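# Notes on the Divton Reading Room

The Divton reading room reopened to members in May, with 1361 titles returned to the open shelves.
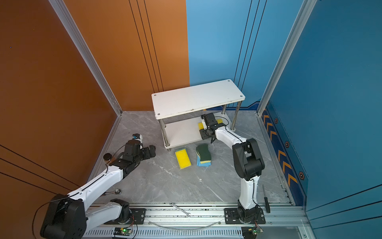

How long may a book be kept? Each loan runs for three weeks and may be renewed once, provided that no other member has requested the title.

Members are asked to note that 147 local history volumes remain in store at Darano. These may be ordered at the desk before noon and are normally delivered the next morning. The Adetum map collection may be consulted on the premises only.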